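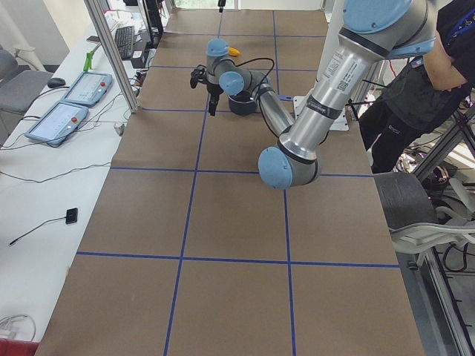
Materials › Paper and board

Brown paper

Brown paper is a strong, coarse paper sold in rolls and sheets and used for wrapping, packing, covering and pattern drafting. Usually unbleached. The color comes from lignin left in the wood fiber after pulping, so the shade runs from pale tan to a dark reddish brown depending on the wood and the cook. Most brown paper made today is kraft paper, but the two words do not mean quite the same thing – older brown papers were made from rope, sacking and rag waste, and some cheap modern grades are mostly recycled fiber with a dye added.

History

Brown papers are as old as papermaking in Europe. A mill that could not get clean white rags made brown out of what was left: old sails, cordage, sacks, fishing nets. It was sold for wrapping sugar, nails, candles, dry goods. Low price, low status, and very little of it survives, as it was used once and then burned or pulped.

Wood pulp changed the trade in the 19th century. The kraft process, worked out in the 1870s and 1880s, cooks wood chips with sodium hydroxide and sodium sulfide and leaves the fibers long and mostly undamaged. "Kraft" is the German word for strength. By the early 20th century it had pushed out rope brown for nearly all uses, though the term "rope manila" hung on in catalogs for decades afterward.

Local makers held out in places. The Merner mill on the Dreltach river made a rope-and-jute brown for seed merchants until the end of the 1950s, when the last machine was sold for scrap. Its sample book, 84 pages, is kept in the town library at Akitz and lists 11 separate grades of brown, several of which are hard to tell apart by eye.

Manufacture

Softwood for preference. Pine and spruce have long fibers and give a sheet that resists tearing. Chips are cooked under pressure, washed, screened, beaten and run onto a wire in the usual way. Bleaching is skipped. Sizing (starch, rosin or a synthetic) is added if the paper has to take ink or hold off damp for a while.

Main finishes:

Machine finished (MF) – smoothed on both sides, dull.
Machine glazed (MG) – dried against one large polished cylinder, so shiny on one side and rough on the other. Ribbed versions have fine lines running along the sheet.
Crepe – wrinkled on purpose, stretches. Used around furniture legs and in masking.
Waxed or coated – for greasy goods and metal parts. Usually not recyclable with ordinary paper.

Weights

Given in grams per square meter, or in pounds per ream in the United States. Light wrapping starts at 40 gsm. Sack paper is heavier and is normally built up in several plies. Floor protection papers used by builders are heavier agian, and closer to thin board. The basis ream for American wrapping grades differs from the one for writing paper, so the pound figures cannot be compared directly. A common source of wrong orders.

Uses

Wrapping and void fill are the biggest. Grocery bags, sacks for flour and cement, gummed parcel tape, envelopes. Also:

Table and bench covering. A roll is drawn out along the bench and taped down, then replaced when dirty. Common in school art rooms, picture framing, model making. Takes pencil and tape well, though a high-tack tape may lift the surface fibers when pulled off.

Masking. Painters and body shops use it with low-tack tape. Thin newsprint-type brown lets solvent through and a coated grade is better for spray work.

Pattern drafting. Tailors and upholsterers. The sheet lies flat once it has relaxed off the roll and stands up to repeated tracing.

Drawing. Mid-tone ground for chalk and charcoal. Not a permanent support, see below.

Framing. Dust covers glued across the back of picture frames, traditionally dampened first so they dry tight.

Dispensers

Rolls are sold by width and by diameter rather than length in many catalogs. A counter cutter is a steel frame holding the roll under a sprung blade. The Verhoeven pattern cutter, a cast iron type once found in hardware stores, carried the roll above the counter instead of on it. Verhoeven trade lists number it 437. Spare blades are no longer made and owners file down modern ones to fit.

Aging and storage

Lignin makes brown paper darken and turn brittle in light. Most of it is mildly acidic too, so it should not be left against prints, photographs or textiles. Archives use a buffered tan paper that looks similar and costs alot more.

Keep rolls off concrete floors. Stand them on end or hang on a bar. Damp edges swell and the roll will not feed straight afterward.

See also: Butcher paper; Glassine; Gummed tape; Sugar paper

Last updated 22 December 2020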